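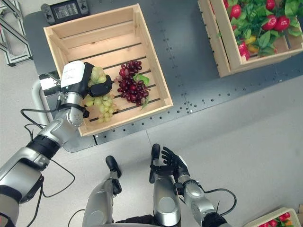

Table crates: green and red grapes, checked under items 2 and 3.

Dresta Display Floor, Produce Corner
Safety and Condition Check
Date: 4/17/19
Area: display table, tiered stand, floor pieces

Mark each item OK, FIX or WATCH. Write a comment for anything that isn't OK.

1. Tabletop. Crates sit flat and don't rock. OK.
Comment: Perforated top wiped down. Dust collects in the holes, so use the brush head and skip the cloth.

2. Slat crates on the table. No splinters, raised staples or split slats. WATCH.
Comment: The wood is unfinished and it will keep shedding. Sanded one rough spot on a low front edge with 100 grit. Run a gloved hand along the front slat every time, that's where people reach in.

3. Artificial grapes, table crate. Stems tight, no loose grapes in the crate bottom. OK.
Comment: Pulled lightly on both bunches. The leaf on the red bunch is still attached. Any grape that comes off goes in the repair bag, not back in the crate. They roll, and they are a choking hazard for small children.

4. Artificial strawberry plants. Leaves may spill over the crate but must not hang low enough to catch on a sleeve. OK.

5. Floor under and beyond the table. Nothing left lying where someone could step on it. FIX.
Comment: Pick up handheld items before opening. This was on the July sheet too.

6. Cables. Kept clear of the walkway and off the table edge. WATCH.
Comment: Check again after every change of layout.

7. Tiered stand, frame. Legs level, bolts tight, no sway when pushed at the top. OK.
Comment: Replaced 3 bolts with the Condero ones. They need a quarter turn more than the old ones.

8. Tiered stand, upper crate. Tilt secure, load behind the front slat. WATCH.
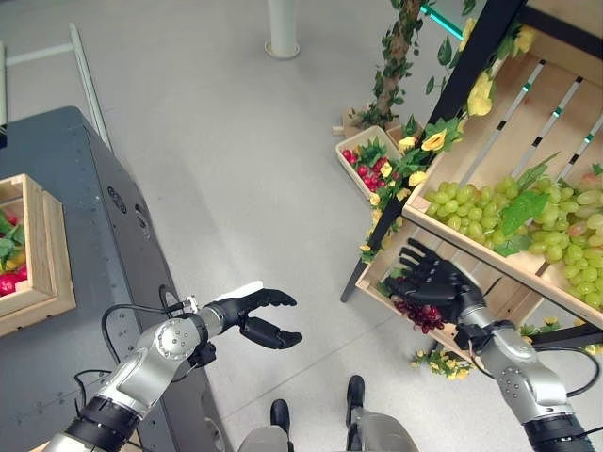
The green grapes are heaped high again. Keep the heap below the top of the front slat on the low side, and move the extra bunches down to the lower crate. Nothing should lie on the lip of the lower crate at the end of the day. Bunches left there get knocked to the floor.

9. Rods at the back of the upper crate. Seated at both ends, no sharp tips. OK.

10. Flower garland on the stand post. Wound tight, no loose wire. FIX.
Comment: Two wire ends poking out near the top. Fold them in and tape. The yellow flowers on the floor under the lower crate need to be pushed back so they don't get stepped on.

11. Berry crate on the floor. Placed beside the stand, out of the walking line. WATCH.
Comment: It's low and easy to miss. Zovberg asked for a riser, still on order.

12. Artificial tree. Base box steady, leaf wrap tight around the trunk. OK.
Comment: The Softić guide says to keep 300 mm clear on the open side. Measured and fine.

Open items: 5, 10
Recheck: within 10 days
Copy to: floor binder

Related
Stand Assembly Check, Tiered Models
Artificial Plants: Cleaning and Dust Control
Wood Crate Repair Log
Floor Walk Sheet, July
Condero Bolt Sizes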